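Wissam Mansour has built the drive electronics for three small competition robots. The latest, Gritley, runs a tracked chassis and entered the obstacle events in May with a motor controller he laid out himself. The first version of that board did not survive testing.

"It reset every time both tracks reversed together," Mansour said. "The battery was fine. The logic supply was dipping for 30 milliseconds and the processor browned out."

He had taken the 5-volt regulator feed from the far end of the motor supply trace. On the second board the regulator has its own pair of wires back to the battery connector, with a diode and a 474 ceramic capacitor close to its input. A larger electrolytic sits across the motor supply.

"The small capacitor takes care of brush noise. It does nothing for a dip that long, so you need the diode and the big one as well."
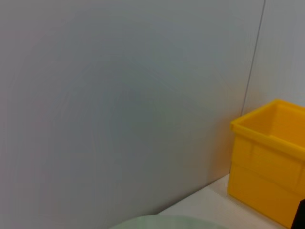 Yellow container against the light gray panels.

Gearing was the other change. Teammate Miroslava Sydorenko wanted a higher top speed for the straight-line event, and they tried 25:1 gearboxes before going back to 72:1.

"At 25 the tracks stalled on the ramp," he said. "Stall current is what heats the drivers. We gave up speed and the heat sinks came off."

The code limits how fast the motor command can change, and a full reversal is spread over several control cycles. Sydorenko tuned that limit on carpet and had to repeat the work on painted board, where the tracks slip earlier.

Mansour is now adding current sensing to each motor channel. The layout is finished, apart from the connector, which he wants to move to the other side of the board.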